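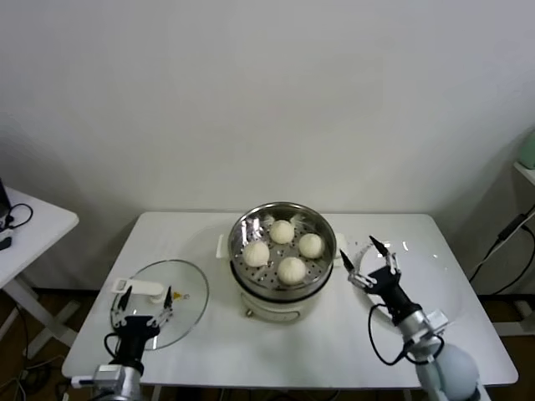 How long does a wrist stay stiff once the cast comes off?

Mine took 11 weeks before I could push a door open with a flat hand, and it still bends back a little less than the other one.

I broke it in the winter and the cast came off in April. The skin was dry and the forearm looked thin, which I expected. What I didn't expect was that I couldn't turn my palm up to take change at the store. The doctor said the bone looked fine and sent me to the hand clinic in Drarkley.

The therapist there was Aigars Grīnberga. He measured how far the wrist went each way, wrote it down, and gave me a sheet of exercises. Warm water first, then bending, then turning the forearm with my elbow tucked against my side. I was to hold each stretch for 20 seconds and stop if the pain was sharp. A dull pull was okay.

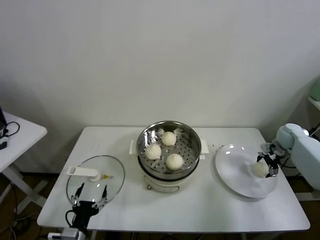 Steamed buns in the pot, with the lid off.

The first weeks were slow. I did the exercises at the kitchen table morning and evening, and most nights the hand was puffy afterward. Aigars had me prop it on a pillow and cut back for a day when that happened. I also got a tub of therapy putty from Tarnard, the softest one they had. It picks up lint, so keep the lid on.

Turning the palm up came back first. Bending back was the stubborn one - over a month with hardly any change on his chart, and then a bit more at every visit.

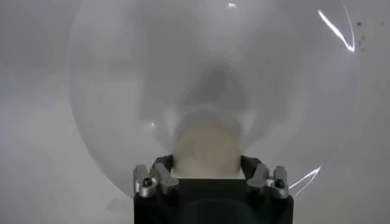

Piret Hunt wrote in after my last post to say that her wrist went the other way, with the bending fine and the grip weak for most of a year. She asked whether I had tried a splint at night. I did for 2 weeks, on Aigars's advice, and I slept badly in it. I couldn't tell if it helped.

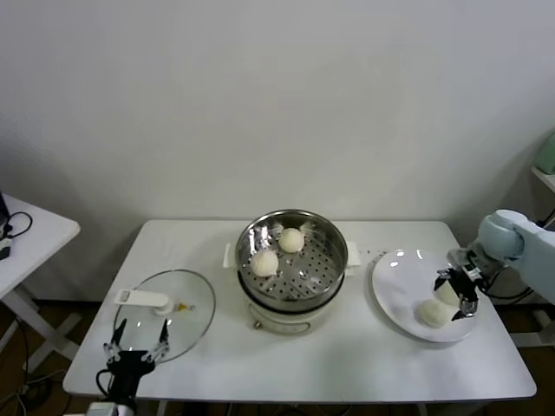 What I'm doing now

Warm water and the door stretch in the morning, 20 squeezes of the firmer putty after supper. I can carry groceries and use a can opener. Push-ups are still out. My next visit is the last one on the referral, and I'm going to ask him about kayaking.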